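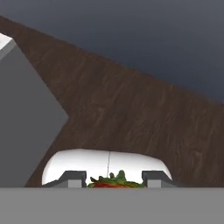 Lucienne Lefèvre asked first thing whether the Proltelo kitchen pack was worth the licence, or whether we should keep bodging our own rooms together. Fair question. Day three of the trial, and I'm leaning hard towards yes.

21 November 2018

Installed the Manex build over lunch, no fuss at all. Loaded 983 of the pack's household tasks and 964 came up first go — lovely! The other 19 all stop on the same missing hinge file, so I've written to Tivitz, who handle support. Soft fruit is what I'm keenest on. I want to try a range of grip forces on the strawberry before the trial runs out, and the pack lets you set that per object (our own rooms never did).

Fridge tasks next, with glass shelves and a drawer to get past.

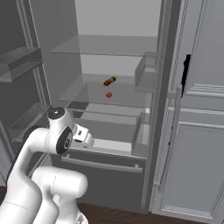
Romaniuk's door model is better value if all you want is hinges, Lucienne reckons, and she'd like the two run side by side before we sign anything. Happy to. I'll borrow her script and use the same 39 start positions for both.
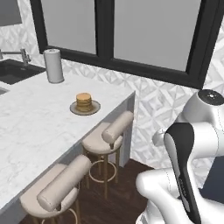
Renewal terms came through this afternoon: 869 a year for the lab, fixed until February. I'd pay that for the room layouts alone. The island has proper bar stools along its long edge and a plate of pancakes up on the marble, so the planner has real furniture to think about on its way to the food. Ours had a box on legs.

Still to do: hinge file, grip forces, Lucienne's comparison. Leave the licence dongle in the left-hand machine, please.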